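Descombe Municipal Web Archive Index

README and data card

Descombe is a table of archived web pages and social media posts published by town, county and special district offices, with the retention category each item was assigned when it was captured. It was put together for records officers who want to compare how similar offices classify similar posts, and for developers who need realistic material to test a records schedule against.

The index holds 572 source accounts. Each account is a website, a page on a social platform, or a feed. Personal accounts of elected officials are left out, even where the official used the account for public business. Those cases are handled differently from one office to the next and the labels did not agree well enough to publish.

What is in the release

accounts.csv - one row per source account, with office type, platform and first capture month
items.csv - one row per captured item, with text, capture time and a link to the parent account
labels.csv - retention category for each item, the reviewer code and a confidence field
schedules/ - the retention schedules the labels refer to, as plain text
CHANGES - what moved between versions

All files are UTF-8 with a header row. Times are stored in UTC. Empty fields are empty, and the string "NULL" never stands for a missing value. If you find one, it is a post in which somebody typed the word.

Comments from members of the public are kept only as a count and a hash. The original text of a comment is not in any file.

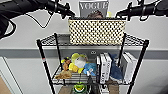 Can I use the labels as proof that my office has met its retention duties?

The labels show how a reviewer read a published schedule, and they have no legal standing. Your own schedule and your own counsel decide what you have to keep and for how long.

How the items were captured

Captures were made with Starnel, a crawler that saves the page, its attachments and the response headers together. Websites were crawled weekly, on Monday, and social accounts every night. An item that was edited after the first capture appears again with the same item_id and a higher version number. A deleted item keeps its last version and gets a value in deleted_seen, meaning the first crawl at which it could not be found. The true time of deletion may be earlier.

Video is listed but not stored. For video items you get the title, the caption text where the office supplied one, and the length in seconds. Images are stored as checksums, with alt text if there was any. In 238 accounts no alt text was found on any item, so searches on that field will miss them entirely.

How the items were labeled

Every item was read by 2 reviewers working apart. Where they agreed, the label went in as it was. Where they did not, Conceição Morais made the final call and the confidence field was set to "low". There are 7 retention categories:

1. Routine notice
2. Emergency notice
3. Meeting record
4. Policy or ordinance
5. Correspondence with the public
6. Promotion and events
7. No record value

Category 5 is the weakest. An office replying to a complaint under its own post may be writing correspondence, or it may be repeating a notice, and the schedules say little about which. Treat any result that leans on category 5 with care.

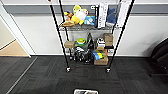

Written by Clementina Bettencourt
Data notes checked by Corentin Maillard

Known problems

Duplicate accounts. Several offices run a main page and a near-copy for mobile visitors. We merged the ones we found. Others remain, mostly among water and school districts.

Short links. Posts that used a link shortener keep the short link only. Many of those shorteners have closed, and the target address was not saved before Starnel began following redirects.

Time zones. A few feeds report local time with no offset. These were converted using the office's location and carry a "tz_guess" flag.

Agendas as scans. Meeting agendas posted as scanned PDFs were run through text recognition. Tables come out badly, and roll call votes in particular should be checked against the original.

Loading the data

Any tool that reads CSV will do. The Magalhães loader is included in tools/ and builds a local database with the keys already set:

python tools/load.py --in ./release --out descombe.db

Add --skip-low to leave out every label marked low confidence. The loader stops at the first malformed row and prints the line number. It does not try to repair anything.

Removal requests

An office may ask for an item to be taken out if it was published by mistake or contains personal details. Open an issue with the item_id and the reason, and do not paste the details themselves into the issue. Removed items keep their row in items.csv with the text field blank, so that counts stay the same between versions.

Maintenance

Renata Bustos looks after the releases. Sutrisno Lumbantobing maintains the loader and the checks that run before each version goes out. Corrections to single labels are welcome as pull requests against labels.csv - please quote the line of the schedule you are relying on.

The next version will move the schedules into the Stelesen format, which gives each retention rule its own identifier. The plain text copies will stay in schedules/ for one more version after that.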